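Laundering and Storing Table Linens in a Shared Hall
Lendow Community Help — Housekeeping and Facilities

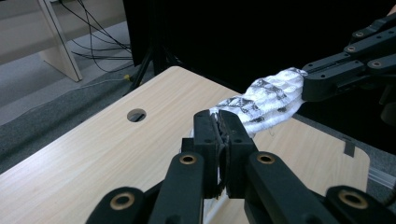
Washing temperature and folding for white cotton napkins

Posted by Pierina Villa

Our association maintains a stock of white cotton napkins for use at member dinners. The present supply was purchased in February and has been laundered after each event. Several napkins have developed a gray cast, and the creases from folding no longer come out fully with ironing. Please advise on the correct washing temperature, and on whether the napkins should be stored flat or rolled.

2 replies

Orlandini Linen Service
A gray cast on white cotton is most often the result of detergent residue, hard water, or an overfilled machine. We recommend the following. Wash the napkins apart from colored items, in the warmest water the care label permits. Fill the drum to no more than 75 percent of its capacity. Add a second rinse. Fabric softener should be omitted, as it leaves a coating that holds soil and reduces absorbency.
Set creases should be treated while the cloth is still damp. Iron from the center toward the hem, and allow each piece to cool before it is folded. For long storage, rolling is preferable — a cardboard tube covered in acid-free tissue is suitable. If the napkins must be folded, change the position of the fold every few months.

zuritz2495
We soak ours for 30 minutes in oxygen bleach before the regular wash. Do not use chlorine bleach if there is any elastane or colored stitching. We have always stored them folded in a drawer and have had no complaints.

This topic was last updated on December 10, 2020.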